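Packers at Kobori trade tape guns for grippers as Vistitz line goes live

STEVDALE – The second packing line at Kobori's gift and snack warehouse went over to robot arms in July, and a chunk of the people who used to work it are now upstairs. Same badge, same parking lot, very different job.

They hold grippers. One in each hand, a squeeze handle on each, and they do small table jobs over and over while the motions get recorded. Fill a bowl. Move a plant. Clear the candy, put it back. The recordings go to train the arms downstairs and, later on, arms Kobori wants to sell time on to other shippers.

The company employs 179 people in Stevdale and says none of them were let go over the switch. It did not replace the temps who normally come on ahead of the holiday season, and the evening shift on line two is gone. Those who were on evenings got first pick of the upstairs slots. Not all of them wanted one.

The arms are from Cullasero. The software that runs them goes by Vistitz. Kobori wouldn't give a price for either.

Parvathi Sastry packed on line two before the change and now leads the recording room. She was on her break when we caught up with her, eating standing up, which she said was a habit from the floor.

"On the line my feet hurt," she said. "Now it's my thumbs and right here," pointing at the inside of her forearm. "It's a quieter kind of tired. But you go home and you're still tired."

Sessions run 50 minutes. Then a 20 minute break, longer than anything the packing floor ever had. The breaks came after complaints in the first weeks, when people were doing back to back sessions and two of them asked to go back downstairs. One did. The other stayed once the schedule changed.

There are five tables. Each gets dressed differently so the arms don't learn just one tabletop – plain cloth, printed cloth, bare top, stuff moved all over between runs. Workers pick what goes on them. A lot of it comes from home or off the returns shelf. Plants have been a hit. Snack packets too, because they slide and crinkle and the pads don't always get a good hold, and that's the sort of thing the line has trouble with.

Sastry says soft bags are still the sore spot. The arms handle boxes all day with no fuss. Hand them a half full pouch of crackers and it's a coin toss. So the upstairs crew does pouches. Lots of pouches.

"You find out how much your fingers were doing," she said. "I never thought about picking up a candy. I just picked it up. With the gripper I have to come at it from the side, and slow down, and if I rush we throw that one out."

Throwing one out matters. Pay upstairs is the same hourly rate as packing, but at first there was a bonus tied to how many usable runs a person turned in. It's gone now. Workers said it pushed everbody toward the easy items. Management agreed, dropped the bonus and put part of the money into the base rate. How big a part, neither side would say.

Downstairs it's a smaller crew on line two and a different sort of day. They load trays, clear jams, swap pads when they wear down. Most of the shift is watching. Some like it. One packer with a bad shoulder said she hasn't had to lift a full carton since the changeover and would not go back if you asked her nicely.

Others miss the talking. Line two used to be a loud line, people on both sides of the belt. Now the stations are farther apart, with guarding in between, and you can't really carry on a conversation past the hum. Lunch got louder to make up for it.

Then there's the question that comes up in pretty much every interview. Are the people upstairs training their own replacements? Workers put it to the company directly at a shift meeting. The answer they got was that line one stays manual through next year and anything after that gets discussed first. Nothing in writing so far. Several workers said they'd like it in writing.

Sastry has thought about it. She said she'd sooner be in the room than not.

"If it's going to learn packing, it should learn it from somebody who packed," she said. "Some of the early stuff they had, you could tell the person never did a shift. Everything square in the middle of the table. Who has a table like that?"

She also keeps a notebook of what goes wrong downstairs. Jams, drops, crushed corners. She brings it up to the recording room and the crew builds setups out of it. Kobori made that an official part of her job a few weeks in, with a small raise. Before that she was doing it on her own time, on the bus.

Training for new people upstairs takes a day, most of it getting used to the squeeze. Left handed workers had an easier time of it than expected, Sastry said, seeing as both hands get used the same. Folks who wear reading glasses had a harder time, and the lights over the tables have been turned down since to cut the glare on the shiny wrappers.

Kobori plans to rotate workers between the two floors starting next month so no one is stuck with the grippers full time. Sign up sheet is by the time clock. It was mostly full when we looked, with more names under the floor than under the tables.

As for the tables, Sastry lets whoever has the next session set up their own. One wants it bare and tidy, the next brings flowers on everything. The pink daisy cloth gets asked for a lot, she said, usually with the plants and a bowl of something. 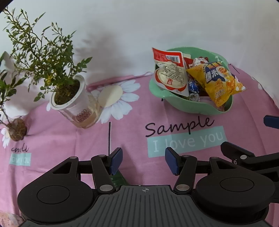

Rotation lists go up at the end of the month. Workers who want to swap floors before then were told to see there shift lead.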